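Gruvholm hall reopens its doors, and the mending night is back with it

3/31/18

Well, it finally happened. After a long, cold winter of meeting in one another's kitchens, our mending night is going back into the old net hall at Gruvholm, and I for one couldn't be happier about it. My kitchen table seats five if two of them don't mind the bench, and I have been picking pins out of the lino since before Christmas.

For those who haven't been following along, the hall shut last year when the heating gave up. The building belongs to the harbour trust, and the trust had the wharf to pay for first, so we were told to be patient. We were fairly patient. A few of us wrote letters (I wrote 2, one of them a bit grumpy) and then Rebane, the joinery firm up on the Stallen road, offered to redo the wall linings while the heating people had everything pulled apart anyway. That got things moving.

I went along for the first proper evening last week and took my good wool coat, the one with the torn pocket, which I have now been meaning to fix for three winters. I got as far as unpicking the old thread. Then somebody put the kettle on and somebody else wanted to know if you can darn a merino jumper with ordinary sewing cotton (you can, but it'll feel like a scab), and that was more or less my night gone.

Still, plenty of people did get things done. There was a lovely canvas apron that got a whole new neck strap, a pile of school trousers let down at the hem, and a set of curtains that took up the entire back table and most of the conversation. The curtains came over on the ferry from Fleditz in a wheelie suitcase! We do get a few Fleditz people now, and I'm glad of it, as they bring better biscuits than we do.

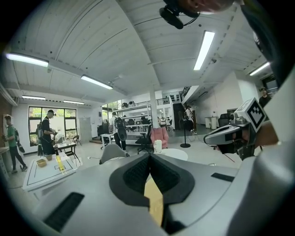
The big change, if you ask me, is the warmth. In the old days we all sat with our coats on, which is a silly way to spend an evening when the coat is the thing you came to mend. The new heaters run along the side wall and they hum a little, but you stop hearing it after a while. I took my cardigan off before eight o'clock and I can't remember ever doing that in there before.

The second change is the cost, and I know some people won't love it. It used to be whatever you could spare in the biscuit tin. From now on it's $3 a visit, with tea included, and kids under twelve are free. I had a bit of a moan about this on the way home, I'll admit, but the trust has a heating bill now where it used to have no heating, so fair enough. If three dollars is a stretch, have a quiet word at the door and that'll be the end of it.

There will be room for up to 40 people once the extra trestles arrive from the school in Stallen. I don't think we've ever had anything like that many, though the zipper night two years ago came close. People had to thread their needles standing up. We'll be doing zippers again in June, by the way, so start putting your broken ones aside, and please bring the right length of replacement because the nearest shop that sells them is a fair drive away and shuts at lunch.

Now, the machines. We've got two sewing machines that live in the cupboard and both have been serviced over the winter. The older one still only goes forward, so if you need to reverse at the end of a seam you'll have to turn the cloth around and go back over it like I do. The other has a brand new foot pedal and it is very keen, so go gently, especially if you learned on a treadle. I shot clean off the end of a tea towel on my first go and sewed it to my own sleeve. Bobbins are in the blue tobacco tin. They're meant to go back in the blue tobacco tin too, and I'll leave that there.

A few people have asked about leather. We can manage small jobs, like a bag strap or a loose buckle, as long as you bring your own needles and a thimble you trust. Boots are another matter and should go to a proper cobbler. Same goes for anything waterproof, I'm afraid. I know half the town has a rain jacket with a leaking shoulder, mine included, but a row of needle holes isn't going to help it any.

Parking is better than it was, although the bottom end still floods when the tide and the rain turn up together, so use the upper lot if it looks grey out. The side door sticks. Give it your hip. There's a light over the steps at last, after years of all of us feeling for the railing in the dark with our arms full of bedding.

We are also after a few bits and pieces, if anyone's having a spring clean. Plain buttons in any colour are always welcome, and so is good strong thread, provided it doesn't snap when you give it a tug (old cotton off wooden spools is lovely to look at and hopeless to sew with). We could use another ironing board with a cover that isn't scorched. Please don't bring fabric scraps for the time being, as the cupboard is so full that the door has to be leaned on, and I got a face full of flannelette the last time I opened it.

Doors open at half past six and we pack up at nine, or whenever the last hem is finished. You don't have to be any good at sewing to come along. I'm still not, and I've been going for years. Bring whatever needs fixing, a pair of scissors with your name on them, and a mug, as the hall's own cups went missing somewhere in the renovations and haven't been seen since. If you happen to find a box of green cups in your shed, we'd love to have them back.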